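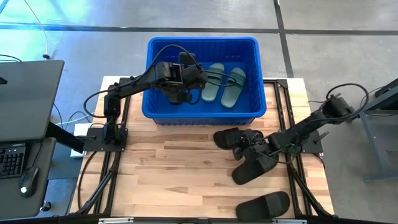 **Small-batch cider at Baptiste – fermentation temp and yeast trial**

Group: Maximiliano Mateos, Lamisi Tsikata, Meinrad Gisler
Submitted Nov 1, 2020

## What we wanted to find out

Baptiste is a small cider maker in Sernthorpe. They sell a dry cider on tap and some bottles. Their cellar gets cold in fall and the last two batches stalled. Mortimer Escobedo (head cider maker) asked if a different yeast would finish faster without wrecking the taste. So that was our project.

Two yeasts, two temps, same juice. Four buckets total. Wanted six but ran out of airlocks.

## Juice

All from one pressing at the Wenton orchard, mostly dessert apples plus a few bitter ones. Pressing gave 224 liters, we only got a small share of that, the rest went into Baptiste's normal tank. Starting gravity was the same in all four buckets, which was a relief. Sulfite added the night before pitching.

## Method

- Buckets A and B: house yeast
- Buckets C and D: the cold-tolerant one
- A and C in the cellar, B and D in the back office (warmer)
- 200 mL sample from each bucket every third day
- Gravity by hydrometer, then taste, then dump the sample

Meinrad did most of the readings. Lamisi did the log. We missed one reading in October beacuse the building was locked.

## Results

B and D both went dry. D was first by three days. C was slow but kept moving the whole time and finished under 1.000. A stalled just like the big tank did, and was still sweet when we stopped.

Taste: eight people from the Pramham homebrew club, blind, four cups each. They liked B best for smell. C came second – "clean", "a bit thin", one person wrote "pear??". D had a sulfur smell that did not go away after racking. A got good scores from two people but it's basically half juice so not a fair comparison.

## Cost

The cold yeast costs more per packet. Heating the cellar is worse though: Mortimer's quote for a heater and install was $1159, and $946 without the thermostat. For a place that size the yeast wins easy.

## Problems

- Only one bucket per condition. No repeats.
- Office temp went up and down, someone kept turning off the radiator
- Hydrometer not corrected for temperature in week one. Fixed after, the early numbers are a littel off
- Tasters had up to an hour between cups, too long

## What's next

Mortimer is pitching the cold yeast in one full tank after the next pressing. Meenakshi Rodrigues has the log and the spare packets, ask her for the spreadsheet. Bottles of C are still conditioning, so no carbonation notes yet.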